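How I Weave a Little Oval Basket with a Loopy Rim

I got hooked on plastic strand baskets in March, when my neighbor Griet Koster handed me a bag of leftovers and told me to go make something. I made four terrible ones first (one is holding clothespins in the garage and will stay there). The fifth came out pretty nice, so let me walk you through how I do it now.

What you need

Flat plastic weaving strand in two colors. I buy mine at the Van Loon shop in Grirnville, in 200 foot coils, and one coil of each is plenty for a couple of baskets. You'll also want scissors, a tape measure, a bunch of clothespins and a blunt yarn needle.

Start with the base

Cut your ribs good and long, longer than feels sensible, and lay the middle ones side by side. Weave the short ones across them, over one and under one, until you have a flat oval about as big as your hand with the fingers spread. Pin the corners. Push everything snug as you go, or you'll get gaps that only get bigger later. Ask me how I know!

Go up the sides

Bend all the ribs upward and crease them hard with your thumbnail. Now take a long strand and go around, over and under, pinning every few ribs. I keep mine shallow, so I stop after a few rows. If the ends start to lean inward, you're pulling too tight on the curves. I still do this when I'm watching TV.

The loopy rim

My favorite part! Leave a good tail on each rib, soften it by running it between your fingers a few times, then arc it up and outward, skip the next rib, and tuck the end down inside the weave beside the one after that. The next loop overlaps the first, and so on all the way around. For the last two you have to sneak the ends under the first loops, and that's where the blunt needle comes in. Make one loop the height you like and match the rest to it.
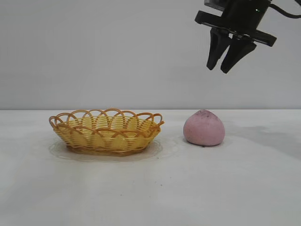
Yellow weave with an orangey rim, next to a pink peach shape.

If your loops flop, the tails are probably too long. Pull each one down from the inside a bit at a time, going around twice, and trim only when you're happy with the whole rim. I leave a half inch past the last tuck.

Washing is easy: lukewarm water, a drop of dish soap, and let it dry upside down on a towel. Keep it off the radiator. My second basket can tell you about that one.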